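February 17, 2021

Rain again, and the harbour office radiators have two settings, off and Bokov. I spent most of the morning on the new berth plan, which Ottavio Rinaldi sent round late last night with a cheerful note and a great many arrows. He wants the east quay lengthened by 80 metres so that we can take the bigger cruise ships. Which bigger cruise ships, he doesn't say. We haven't had one alongside since September, and that one only came in to sit and wait for its crew to be allowed home.

I have read five or six of these plans in my time here. They all have the same drawing of a couple in hats walking towards a café. In this one the café stands where the grain shed is, and I would like to know who has told the grain people.

The passenger figures are the part I trust least. Wiso did them, same as last time. They have taken our best year, drawn a straight line up from it and left the bad ones out as "not typical". According to page 19 every visitor will spend money in the town. I've stood at the foot of that gangway. Most of them get straight on a coach to the castle, eat the packed lunch from the ship and are back on board for tea. The rest buy a postcard, or ask me where the toilets are.

Rang Adwoa Eshun about it at lunch. She did eleven years with the lines before she came over to the pilots, and she thinks the calls will come back faster than I do, though she wouldn't put money on it when I offered. Her view is that the lines will go wherever the fees are lowest and will tell every port on the coast that it's their favourite. She has heard that Wusness has already offered them a free first season. If that's so, our quay can be as long as you like. She also says the turning basin is too tight for anything much over what we take now, and that no one has asked the pilots. I wrote that down and underlined it.

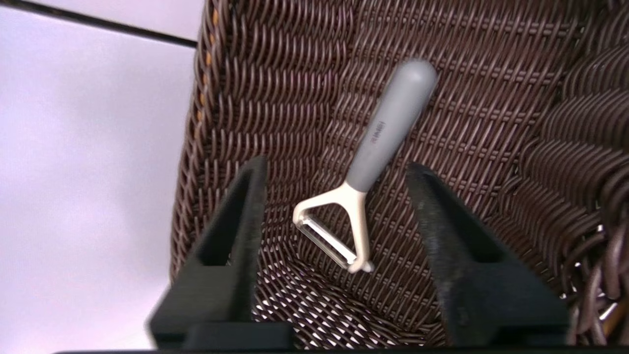 p. 383

New page, and I may as well finish the thing off. The call with the planners was at three. Baxter chaired, and let Ottavio talk for most of it. I asked about the grain shed and was told it was "in the conversation". I asked about the turning basin and there was a pause, then somebody said a study could be done – more money, more months, and probably Wiso again. I asked what happens to the plan if the ships don't come. Ottavio said that was a rather gloomy way of looking at it. I said I'd still like a number. He's going to get back to me.

To be fair to him, the fenders on that quay do need replacing, and if cruise money is the only way to get them paid for then I suppose I can put up with the couple in hats. I'd sooner see it done for the coasters, who turn up in all weathers and pay their bills.

Dredger due on the morning tide, if the wind drops. Must ring Adwoa back about the basin depths before Baxter does.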